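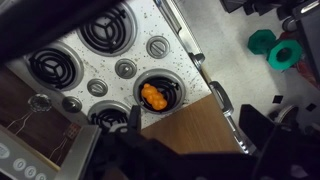
Cleaning and upkeep of the play kitchen

We use cookies to improve your experience on this forum. Accept | Manage preferences

Elsie Haworth
Members are asked to advise on the care of the white speckled countertop. Crumbs and flecks collect beside the burner rings, and a dry cloth pushes them under the coils. The present guidance in the Hulme handbook, page 6, mentions only "regular wiping."

Mervyn Kettle
I would recommend a soft brush first, followed by a damp cloth. Work from the back of the stovetop toward the front edge. Toy food should be removed beforehand and washed separately.

Pauline Dobson
I must disagree with Mr. Kettle on the brush. In our room it scattered the debris into the basin. A hand vacuum on its lowest setting has served us well since January.

Mervyn Kettle
The basin can be covered with a towel. A vacuum may also pull at a loose knob — we lost one that way.

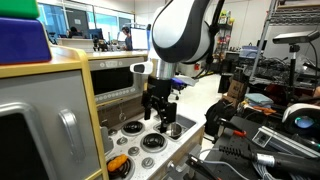 Alfie Lambert
Should the metal bowl be taken out of the sink before the countertop is wiped?

Evie Sedgwick
Take it out first, wash it in warm soapy water, and return it once the basin has been dried.

Pauline Dobson
I agree with Ms. Sedgwick. I remain opposed to the brush.

Elsie Haworth
Thank you all. Both methods will be entered in the handbook, with the towel noted as a condition of using the brush. Members with experience of cleaning the silver knobs are invited to reply here. We have so far used a barely damp cotton cloth and no polish.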